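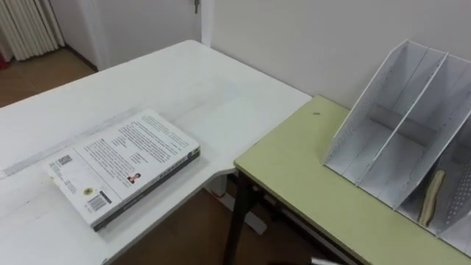
图 4-1 L形布置：左为白色书桌，右为浅黄绿色台面的矮桌，桌上放置三格文件架

第4章 转角桌位的布置与图书暂放

4.1 适用范围

本章适用于 Nakdale 阅览空间内由一张书桌和一张矮桌组成的转角桌位。两张桌子高度不同，台面不要求齐平。单桌位的布置见第3章，带隔板的双人桌位见第6章。

本章所称“书桌”指白色台面的高桌，“矮桌”指浅黄绿色台面的低桌，“文件架”指放在矮桌上的立式分格架。“桌位编号”指贴在桌位平面图上的编号，不贴在家具上。

4.2 布置前的准备

准备下列物品：
卷尺一把
水平尺一把
软布两块，一干一湿
中性清洁剂
家具脚垫若干
桌位登记表（表 4-A）

注：登记表由 Velimir Milošević 统一编号发放。编号为 293 的旧版表格仍可使用，但“文件架格位”一栏需手工补填。

4.3 书桌就位

1. 清空墙角地面，擦净踢脚线一带的灰尘。
2. 两人抬起书桌，沿墙放下。不得在地面上拖行。
3. 调整书桌，使后沿与墙面平行。后沿与墙面之间留出走线间隙，宽度以插头能够竖直通过为准。
4. 用水平尺分别检查台面的长向和短向。台面不平时，在较低一侧的桌脚下加垫脚垫，每只桌脚最多叠放两片。
5. 双手按压台面四角。任何一角出现晃动，重复步骤4。

注意：书桌右端台面较窄，承重能力低于主台面。不得在该处坐靠，也不得放置打印机、成摞的精装书等重物。

4.4 矮桌就位

1. 将矮桌移至书桌右端，圆角朝向使用者一侧。
2. 推近矮桌，直至与书桌右端相接。两桌应形成L形，接缝处不留可卡住手指的空隙。
3. 检查矮桌下方的金属桌腿和横杆。横杆不得与书桌桌脚相碰。
4. 如有碰撞，沿墙向右平移矮桌，再从步骤2开始调整。
5. 测量矮桌台面高度，填入登记表。同一房间内各矮桌的高度差不得超过 3 毫米。

注：矮桌低于书桌属正常情况，不要用垫高矮桌的方法消除高差。垫高后桌腿受力不均，台面容易晃动。

4.5 文件架的放置

1. 将文件架放在矮桌右侧，底面完全落在台面上。
2. 格口朝向使用者。斜边较低的一端在外。
3. 按从左到右的顺序分配格位：
左格：待登记的单页和表格
中格：待归架的薄册、期刊
右格：已处理、等待取走的文件
4. 放入文件时先放中格，再放两侧。取出时顺序相反。
5. 每格装至八成为止。隔板出现外倾时立即减量。

警告：金属文件架边缘可能划伤手指和台面。移动时应先清空再整体抬起，不得抓住单片隔板提拉。

4.6 图书暂放

书桌左半部为图书暂放区。暂放仅限当日，19时前应完成归架。

1. 图书合拢平放，不得翻开倒扣在桌面上。
2. 需要扫描条码时，封底朝上放置。条码和二维码均应露出，不得被其他书册压住。
3. 书角不得伸出桌沿。斜放的图书尤其要检查靠近前沿的一角。
4. 需要叠放时，开本大的在下，书脊方向交替。平装书每叠不超过五册。
5. 扫描完成后，核对屏幕上的书名与书脊文字是否一致。不一致时将图书单独放置，在登记表中注明，交 Judite Bragança 处理。

注：图书封底可能同时印有二维码和条码。馆内登记以条码为准，二维码多指向出版方页面，不能用于登记。

4.7 台面清洁

4.7.1 白色台面

白色台面容易显出灰色擦痕。清洁时按下列步骤进行：

1. 移走台面上的图书和文具。
2. 用干布除去浮尘。
3. 将湿布拧至不滴水，沿台面长向擦拭。
4. 擦痕仍在时，在湿布上滴少量中性清洁剂，局部轻擦，再用清水布擦净。
5. 对条状半透明痕迹，先用指尖确认是否为胶带残留。属胶带残留的，用塑料刮片以小角度推起，不得使用金属刀片。
6. 用干布收干，台面干透后方可放回图书。

经两次清洁仍无法去除的浅划痕不影响使用，记入登记表即可，不必更换台面。

4.7.2 浅黄绿色台面

该台面为哑光表面。不得使用抛光蜡、含磨料的膏剂或酒精含量高的湿巾，以免出现局部反光。遇有深色小斑点，先用干布拂拭；拂拭无效时再用湿布点按，不要来回用力摩擦。靠墙一侧不易看清，应从侧面低角度检查。

4.8 常见问题

现象：书写时书桌轻微晃动。
处理：检查桌脚与地面是否贴合。脚垫压扁的，成对更换。

现象：两桌接缝逐渐变宽。
处理：检查矮桌是否受到横向推力。重新推合后，在矮桌外侧桌腿下加防滑垫。

现象：文件架滑动。
处理：清空文件架，擦净底面和台面。仍有滑动的，在底面四角贴薄型硅胶垫。

现象：条码无法读取。
处理：用干布擦拭封底，调整图书角度以避开顶灯反光。连续三次失败后改为手工输入。

4.9 定期检查

每年6月和12月各检查一次，内容包括台面水平、桌腿紧固件、接缝、文件架隔板和脚垫。检查结果填入表 4-B，与当期登记表一并存档。

备件申领代号：
家具脚垫 84
防滑垫及硅胶垫 896

申领时注明房间号和桌位编号。台面、桌腿等结构件不在自行更换范围内，按第9章报修。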